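Ukholm library to close for seven weeks while heating is replaced

Jan 28, 2020

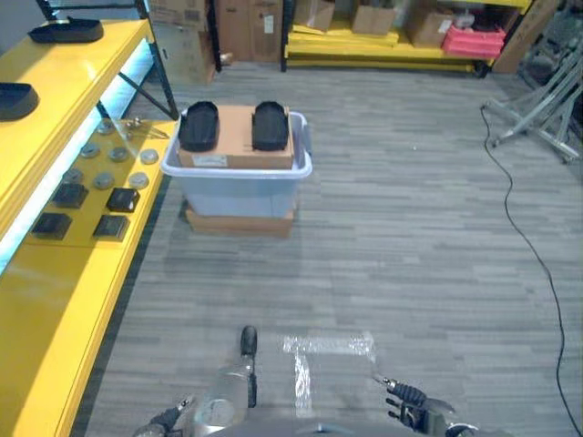 Ukholm Library will shut its doors to the public next month while the heating system is taken out and a new one is put in. The building in Tarberg Road has had trouble with its boiler for three winters, and the town council agreed at its last meeting to pay for the work in full. Staff have already begun packing up the upper floor, where the local history shelves and the offices are. Papers and smaller items are going into cardboard boxes and lidded crates, and anything kept on the floor upstairs is being raised where possible, in the way that the pale blue plastic bin stands on a flat cardboard box, with another box across the top of it. The carpet tiles upstairs will stay down except along the outer walls, where the old pipes run.

The library is expected to reopen in the first week of April. The council says the date depends on the delivery of the boiler and on what the fitters find when the floor is opened up at the back of the children's room.

Oi-ling Hsu, the library manager, said the staff had put up with the old system for as long as they could.

"Last winter we closed early on nine afternoons because it was too cold to ask people to sit and read," she said. "In December we had heaters in the reading room and coats on at the desk. People were very good about it, but it could not go on."

The present boiler was fitted when the building was extended to take in the old post office next door. It serves both halves of the library through a single loop of pipe. When one part of the loop fails, the whole building goes cold. Repairs have become harder in recent years because the parts are no longer made.

The new system will have two separate circuits, one for each half of the building, and new radiators in every public room. The reading room will get 22 of them in all, counting the low ones under the windows. The work has been given to Deltero, a heating firm based outside the town, which also did the work at the swimming baths.

Where to borrow books

A small lending service will run from the Gazi Hall in Mill Lane during the closure. It will open from ten in the morning until four in the afternoon on weekdays and until one on Saturdays. There will be a selection of new fiction, large print books, children's picture books and a stand of daily newspapers. Readers can order any other title from the county stock and collect it from the hall, though orders may take a few days longer than usual.

Books already on loan do not need to come back before the building closes. All due dates that fall within the closure will be moved to the end of April, and no fines will be charged on them. Readers who want to return books sooner can hand them in at the hall. The returns slot in the library door will be sealed on the last day of opening.

The limit on loans has been raised for the last two weeks before the building shuts. Adult members may take out up to 60 items at a time and children may take the same. Ms Hsu said she hoped people would make use of it.

"Every book that goes home with a reader is one we do not have to cover with a dust sheet," she said. "If you have been meaning to read a long series, please come and take all of it."

Computers and printing

There will be two public computers at the hall, compared with the eight in the library. They must be booked, either by telephone or at the desk, and sessions will last half an hour. Printing will be in black and white only. The scanner and the microfilm reader will not be available until the library reopens.

Yutong Qin, who runs the weekly computer help session, said it would carry on in the back room of the hall for anyone with their own laptop or tablet. Those who rely on the library machines are asked to ring first. "I can see one or two people on the hall computers each week," he said. "I would like to keep those places for people filling in forms that have a deadline."

Groups and children's events

Most of the groups that meet in the library have found other rooms. Story time for the under fives will be at the hall, at the usual hour. The evening reading group is moving to the upstairs room of the Tarberg Arms, and the knitting group will meet in the café at the garden centre. The chess club has decided to stop until the spring.

The homework club, which is used mostly by pupils from the secondary school, will be held in the school's own library. Pupils from other schools are welcome but must sign in at the front office. A parent or carer needs to fill in a form beforehand, and copies can be picked up from the library desk until it closes.

The local history room will be shut for the whole period. Sewwandi Haque, who looks after the collection, said the parish maps and the bound newspapers were being moved to a dry store at the county record office, where they can be seen by appointment. The photographs and the smaller papers will stay in the building in a locked room that the fitters do not need to enter.

"The maps are the main worry," she said. "They have been in the same drawers since before I came here, and some of them are wider than the door. We are taking those down the stairs rolled, with two people to each one."

Anyone who has ordered copies of photographs should receive them before the closure. New orders will not be taken until April.

Cost and complaints

The council has set aside £140,000 for the work. That sum covers the boiler, the pipes and radiators, the making good of walls and floors and the hire of the hall. It comes from the buildings fund and will not affect the money for new books, according to councillor Shih-chieh Mak, who put the plan forward.

Some residents asked at the meeting why the work could not wait until the summer, when heating is not needed. Mr Mak said that the council had looked at this but that the boiler was unlikely to last the rest of the winter. The firm's next free dates were in September, and a breakdown before then would have meant closing at short notice with nowhere for the lending service to go.

Yi-chun Yang, who lives in Mill Lane, asked about parking near the hall, where the street is narrow and there are only a few spaces. She said residents often could not park outside their own homes when there was an event on. The council has agreed to let library users park free of charge for an hour behind the fire station, which is a short walk away. A sign will be put up at the end of the lane.

There were also questions about access. The hall has a ramp at the side door and a toilet that can be used by people in wheelchairs. The side door is kept locked but has a bell, and staff will answer it during opening hours. The home delivery service for readers who cannot leave the house will run as normal, on the same days and with the same drivers.

The work itself

Fitters will start in the cellar, where the old boiler has to be cut up before it can be carried out. Tarberg Road will be down to one lane outside the library for the first two days to make room for a skip and a lorry. The bus stop outside will be moved to the corner by the chemist for the same two days.

Noisy work will be done between eight and five. The firm has written to the neighbours on both sides with a telephone number for complaints, and a copy of the letter is on the noticeboard in the library porch.

The reading room ceiling will be painted during the closure as well, and the broken window catches on the street side are to be mended. The front desk will stay where it is. A request from readers for more sockets near the tables has been passed to the electrician, and Ms Hsu said she expected an answer by the time the radiators go in.

Questions about loans, orders or room bookings should be put to the library desk in person or by telephone before the closure, and to the desk at the Gazi Hall afterwards. Details of the reopening will be printed in this paper and posted in the porch once the date has been settled.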